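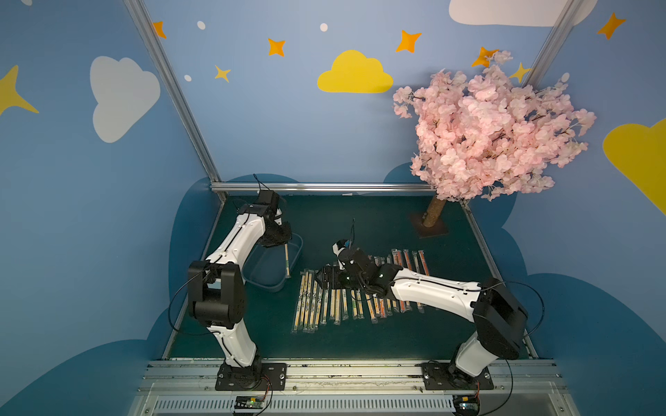 Uchenna Ogundipe

2 min read

Print | E-mail

Keeping a shelf of movies and TV series in order

I have 142 discs in the living room at Ledby, mostly box sets, and I still watch them. Streaming services drop shows without much warning. These are the habits that have kept the shelf usable.

Dust first. Take everything off one shelf at a time and wipe the shelf with a barely damp cloth. Let it dry before the cases go back.

Shelve series by title and movies by title, but keep the two apart. I tried sorting by genre for one winter and could never remember whether a show was a comedy or a drama. Anthology series go under the name of the series, even if each season has its own.

Wipe a dirty disc from the center hole straight out to the edge, never in circles. A soft, lint-free cloth is enough for fingerprints. For anything sticky, use a drop of dish soap in lukewarm water, rinse, and pat dry.

Write the episode numbers on a slip of paper and tuck it inside the case. Many sets print them only on the disc, and you end up loading three discs to find one episode.

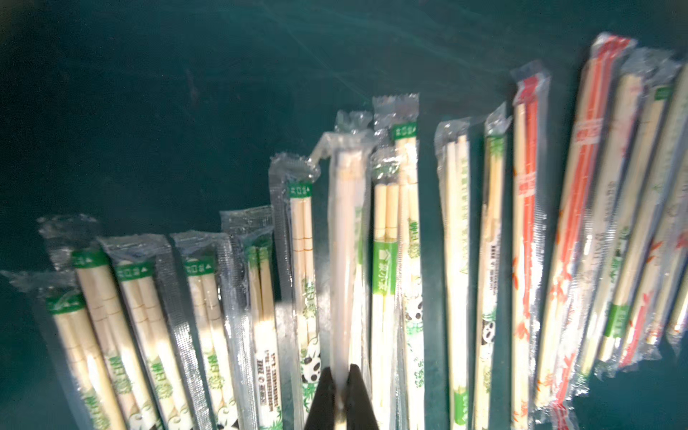

Discs that have lost their cases can go in clear sleeves, stored on edge in a shoebox. Flat piles are harder to search, and the bottom ones get scuffed when you pull them out. Stand them up in a row like those wrapped chopsticks, with each one a bit higher than the one to its left, and you can read the labels without taking anything out. A strip of folded cardboard under one end of the box gives you the slope. I fit 33 sleeves in mine and leave a finger's width free.

Lending needs a list. Mine is a notebook page with title, name, and month. The second season I lent out last March is still in Vovthorpe.

Keep the remote's spare batteries in the same drawer as the notebook. Check the ones in the remote twice a year for leaks, more often if the player sits unused.

Posted Jan 22, 2024 by Uchenna Ogundipe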